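Malsha Ekanayake talks fast about shelves. I had barely sat down before she was telling me about the inside corners of cabinets, the height of a person's elbow, and why she can't stand a deep cupboard with a door on it. She runs Cuvham, a small home-organizing practice, and for the last 15 years she has been going into other people's rooms and helping them decide where the everyday stuff should live.

"I love the everyday stuff!" she says. "People want to show me the good china, and I always ask to see what they touched this morning. Your towel, your lotion, your cup, the book you're halfway through. If those four things have a home you can reach, the whole room calms down."

We met to talk about open compartments, a subject she has been teaching in a short course she calls Trurnerix (a nonsense word her brother used for tidying when they were kids). The course is 7 evenings long, and a whole evening goes to curved furniture. Curved pieces, she says, scare people off. They buy a beautiful rounded cabinet and then have no idea what to put in it, because boxes and bins are made for straight walls.

"So don't use boxes," she says. "A curved shelf wants a few real things on it. Something soft at one end, something upright at the other, and small pieces in the middle where the shelf comes out toward you. I get so happy when I see that working. You don't need dividers. The books do it, the towel does it."

She is a big believer in warm wood for this kind of storage, and in slats. Slats let you see a little of what's next door, and they give books something to lean on without a bookend.

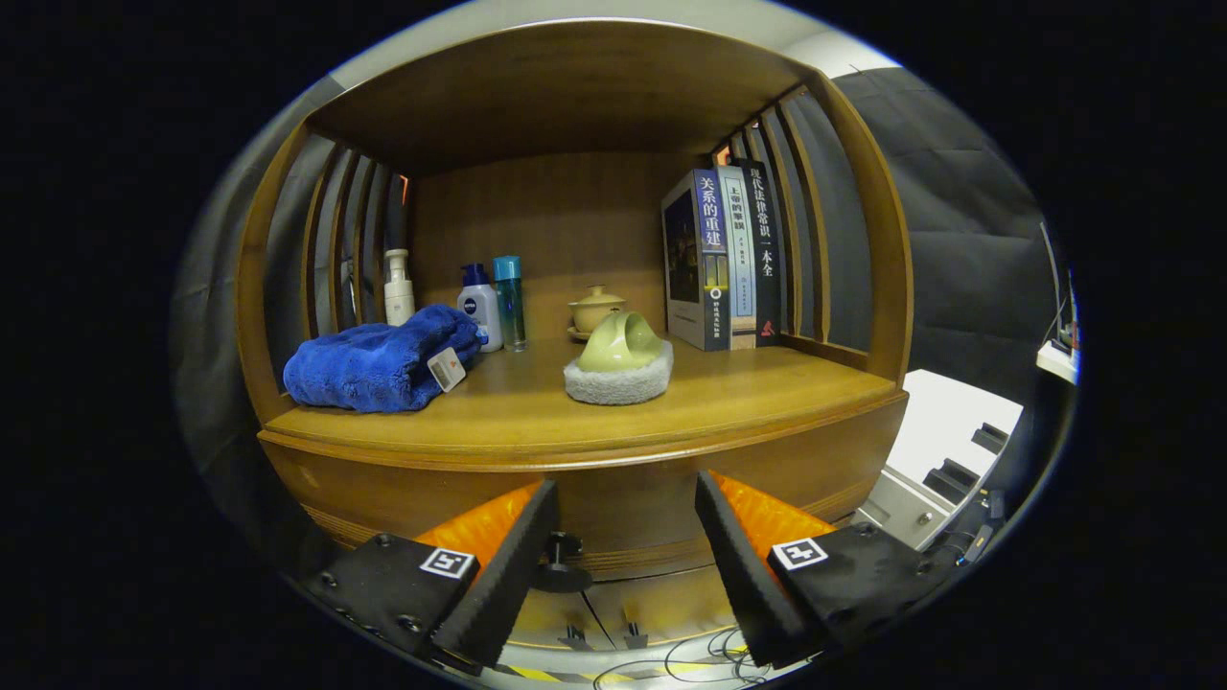
Books, in fact, are where she and her clients argue the most. Many of them feel that books belong with books, all together, in one serious bookcase. Malsha had a client with almost 4000 of them, and she wouldn't dream of breaking up a collection like that. But she did talk him into keeping three out.

"Three is plenty for a shelf like this," she says. "Stand them up, spines out, so you can read the titles from your chair. And mix the subjects! I like a serious one next to a practical one. If you finish one, it goes back to the big bookcase and another comes out. He told me later he was reading more than he had in years."

Cups come up next, and she gets very specific. A lidded cup can stay on its saucer at the back, where it won't get knocked. A cup without a lid she is happy to lay on its side on something soft, so that the glaze isn't against the wood. Her friend Elif Naz Yüksel, a potter who sells under the name Akbulut, taught her that one.

Elif joined us halfway through the conversation, carrying her own mug. "I've chipped so many feet on hard shelves," she told me. "A little pad costs you nothing. And I like a cup on its side — you get to see into it, and the inside is often the best part of the pot."

The two of them disagree on bottles. Elif would put every bottle in a bathroom drawer and be done with it. Malsha wants hand cream and lotion out where people will use them, and she keeps the tall ones behind the towel so they don't tip over so easily when somebody reaches in.

"Tall in back, always," Malsha says. "And fold the towel if you feel like folding it. If it's a bit of a heap, fine! A thick towel never stays neat anyway. I'd much prefer a heap that gets used to a perfect square that everybody's afraid of."

I asked what she would tell someone starting tonight with one messy compartment and no budget. She didn't hesitate. Take everything out, wipe the back corners with a barely damp cloth, and put back only what you used in the past week. Leave a hand's width open at the front. Then live with it for a while before you buy a single thing.

Her next project is a set of sample rooms at Plustitz, a furniture workshop that has asked her to show how its rounded cabinets can be used in small apartments. They open in December, and she is already collecting towels for it. Elif is making the cups.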